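Drying flowers and making potpourri at home, quick notes

Updated December 19, 2024

Putting these down fast before I forget what worked. Did a big batch in July and another one last week with grocery store bunches, so some of this is fresh.

Picking
Cut mid morning, after the dew is off. Not after rain. Buds just opening hold color better than full blown ones, and anything already dropping petals is going to brown on you no matter what. Lavender, cut when the bottom flowers on the spike are open and the top ones aren't.

Hanging
Small bunches. Five or six stems, no more, or the middle molds. Rubber band instead of string, the stems shrink and string lets them slide out onto the floor. Dark closet, door cracked open. Two to three weeks. A sunny window looks cute and bleaches everything to tan.

Screens
For loose heads and citrus peel. Old window screen propped on two bricks so air gets under. Single layer, turn them every couple days. Marigolds take forever, be patient. Calendula sheds little bits everywhere so put newspaper down.

Oven
Lowest setting, door open a crack, orange slices only. Mine took most of an afternoon. Flip once. Blot them first with a towel, really blot, it cuts the time way down. I would not do flowers in the oven, tried it, got chips.

Silica gel
Good for zinnias and anything thick where you want the shape. I use the Pallau craft kind, a tub of 800 grams does a shoebox layer with some left over. Pour an inch, set the heads face up, spoon more in around them slowly. Lid on tight. Check after four days. Brush off with a soft paintbrush. Wear a dust mask when you pour, the fine stuff gets in your throat. You can dry the gel out again in the oven, follow what the tub says.

Mixing
My usual, by the cup:
4 cups dried flowers, whatever you have
1 cup dried peel
half cup cinnamon sticks broken up
2 tablespoons orris root, chopped not powdered
a few cloves
11 drops of oil

Put the oil on the orris root FIRST, in a jar by itself, let it sit overnight. Then add everything else. If you drip oil straight onto petals they go limp and spotty and the smell is gone in a week. Orris bothers some people's skin so use a spoon.

Close the jar and shake it every day or so. Four weeks minimum. Six is better. It will smell sharp and kind of wrong at first, leave it alone.

Setting it out
Shallow bowl, away from the heat vent. Keep it up high if you have a dog or cat, or little kids, the oils and some of the flowers aren't safe to eat. Glass or glazed bowls only, oil gets into bare wood and takes the finish off. Same goes for the table, so put a saucer or a tile under it. I learned this on a nice dresser.

When it fades, stir it and add two or three drops. Works maybe three times and then it's compost. Well, not compost if you used a lot of oil. Trash.

Sachets
Cotton squares, old pillowcase is fine. Crush the mix a little so it isnt lumpy in the drawer. Tie tight. Squeeze them every so often to wake up the scent.

Storage
Anything dried you're not using goes in a paper bag inside a tin. Label it!! I have two tins of gray green something from July and no idea what either one is.

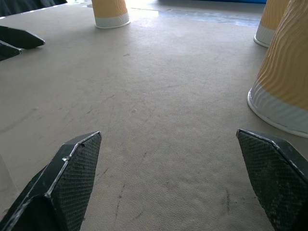 Moths like rose hips by the way, so freeze those for a few days before they go in a tin. Same with anything that still has seed heads on it. Let it come back to room temperture with the bag closed or it picks up damp.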